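Neves Sunday Football Forum > League Business > Discipline
Topic: Three-match ban for our keeper, is it worth appealing?

zulmira_b
Hi all, sorry in advance for the length of this. Our keeper got a straight red against Mokik for what the referee wrote up as "abusive language toward an assistant." The disciplinary panel's letter is dated 19 December 2018 and it gives her three matches plus a fine of 400, half of it suspended until the end of the season. She admits she shouted, but she swears up and down she was shouting at her own center back (who, bless her, had just let a forward stroll right past). I was standing behind the goal and that's how I heard it too. We have 11 days to appeal and the deposit isn't small for a club like ours. Has anyone here been through it? What did you send in?
Zulmira Barros, Stirkance Ladies

oldleftback
So sorry to hear it, Zulmira. We went through an appeal two seasons back and I'd say go for it, but keep the letter short. Ours ran to five pages and I'm pretty sure the panel gave up on page two. Get the center back to write her own statement in her own words, and sign it. Oh, and check that the charge names the right rule, we had one where it didn't and that did more for us than all my lovely paragraphs.

Deepika Amin
I'm going to be the grump here, and I say this with love for your club. I refereed in this league for 11 years and I would take the three matches. Assistants hear a lot, and they usually know perfectly well who it's meant for. If you appeal and lose, the panel can bring the suspended half of the fine into play, and then you're out the deposit as well.

zulmira_b
Deepika, is that right about the suspended half? The letter only says it kicks in for "a further offense of a similar nature." Losing an appeal isn't an offense, surely?

Deepika Amin
You may have me there. It used to be in the old handbook, and I haven't read the new one cover to cover. Somebody with a copy please correct me! I stand by the rest of it, though.

T_Barreto
New handbook, appeals section: the panel can uphold, reduce or increase. So they could touch the fine, but they'd have to say so as a fresh decision. I don't agree that she should just swallow it, Deepika. A keeper yelling at her defense is about the most normal thing in football.

oldleftback
Agree with Tomás. Also, ask for a hearing in person. Ermelinda Simões chaired ours and she was very fair, she let everybody finish their sentences.

zulmira_b
Thank you, all of you, this is such a help. I'm leaning toward appealing, and I've asked for a hearing in January. Is it still at the Plidar offices?

T_Barreto
Yes, still there. Leave plenty of time, and wear decent shoes if it's been raining.

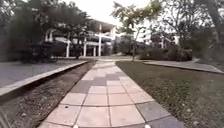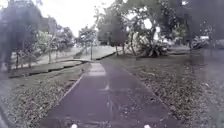
Related topics in Discipline
Yellow card totals: when do they reset?
Can a suspended coach stand behind the rail?
Team sheet handed in late, fine or warning?
Who pays the referee when a match is abandoned?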